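About the Nollstead Chore Laboratory

Nollstead studies whether machines can do household and shop-floor chores yet. Our staff of 15 designs trials in picking up, sorting and putting away. Much of this work is done in simulation, with a tabletop arm and a mix of unlike objects.
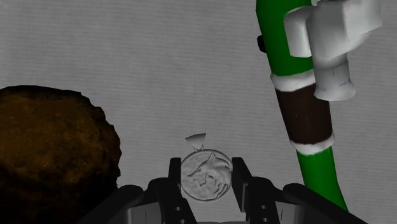
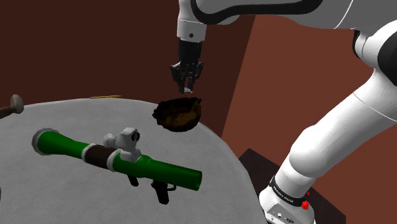 Our Position

Clearing a table remains a hard task for a machine. Of the 31 chores on our Cultwood list, we rate seven as ready for daily use. Ratings are reviewed each October and shared with our partner workshop in Lukville.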